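I'd been meaning to do one of these interviews for ages. Every time I write about rates or scary clients I get emails from people saying, okay, but how does somebody else do it? So I asked a freelance technical writer I've known since our old agency days if she'd let me pick her brain over coffee, and she said yes on the condition that I leave her name out of it, partly for her clients' sake and partly because her mother reads my blog.

She writes manuals, help pages and the odd white paper, mostly for small engineering and software outfits. I write about health. We've always had the same gripes, though, and her biggest one this year has been retainers, so that's where we started.

"I used to think a retainer was the finish line," she told me, stirring a coffee she'd already stirred. "You get one, you relax. Then I had three of them at once and I've never been so tired in my life."

The three were Kilonton, Endale and Relar, and she's happy for me to name them (she asked, they were fine with it). Kilonton came first, a small company that wanted its product guides rewritten from scratch. They'd been passing her one-off jobs for months and she finally worked up the nerve to suggest a monthly fee.

"I typed that email at eleven at night and then put my phone in the laundry," she said. "They wrote back before breakfast and said sure. I hadn't even given them a number! I'd written this whole speech about value and left out the price."

I laughed so hard at this, mostly because I've done it. The number she came back with was $1456 a month, and I asked her how on earth she'd landed on something so specific. She'd gone through her old invoices, worked out what the one-off jobs were bringing in, added a bit for meetings and stopped there. She didn't round it. Her theory is that a round number invites people to haggle and an odd one looks like you've done your homework. I'm not sure I buy that, but Kilonton didn't haggle.

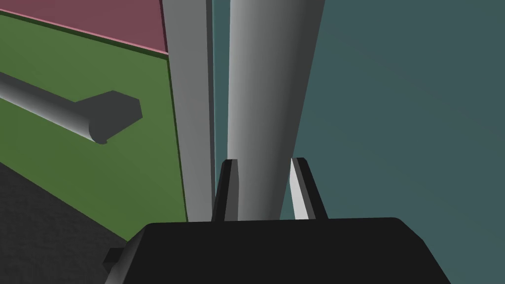
Robot gripper, fingers up (computer render)

Endale and Relar signed on within a month of each other, and that's when the trouble began. Neither agreement said much about what was included. Hers were a page long, friendly in tone, and both had the phrase "ongoing writing support" in them.

"Don't ever write that," she said. "Ongoing writing support is everything. It's the brochure, it's the boss's speech for the awards night, it's somebody's cousin's résumé. I did the résumé!"

I wanted to know whose résumé. She wouldn't say.

By June she was working most weekends, and her hourly rate, when she finally sat down and worked it out, had slid below what she'd charged as a beginner. She'd been avoiding that sum for weeks. I recognised the feeling -- I have a folder of receipts on my desk right now that I'm pretending is a coaster.

So what changed? She rewrote all the agreements herself, in plain language. Each one now lists the kinds of work covered, allows 2 rounds of revisions, and has a line saying unused hours don't roll over past the end of the month. The rollover bit was the one she dreaded raising. Endale had been banking hours since the start and planned to cash them in on one enormous project.

"We had a slightly prickly phone call," she said. "I let them use up what they'd saved, spread out over the next while, and then the new terms kicked in. I think if I'd just cancelled the hours they'd have walked, and fair enough."

Relar took it differently. They read the new version, realised they didn't need a retainer at all, and went back to paying by the project. She was gutted for a few days. Then she noticed she had her afternoons back, and she used a couple of them to pitch Sakia, a company she'd had her eye on forever. They've since booked her for a set of training guides, with a deposit up front.

I asked whether she'd still recommend retainers to somebody starting out, and she took a while to answer.

"One, yes. Have one. It pays the rent and you sleep better. But do a few ordinary jobs for them first so you know what they're like when they're in a panic."

She also keeps a log now, just a plain spreadsheet with the date, the client, the task and the time. I asked if she fills it in as she goes, like all the productivity people say you should. She gave me a look. She does it at the end of the day with a glass of wine, from memory and her sent mail, and says it's close enough to spot a month going sideways.

We'd meant to get to taxes as well, but the café was stacking chairs by then and she had a call with Kilonton to prepare for. She's promised me a second round, so if you have questions for her about quoting, contracts or instalment payments, pop them in the comments and I'll take them along.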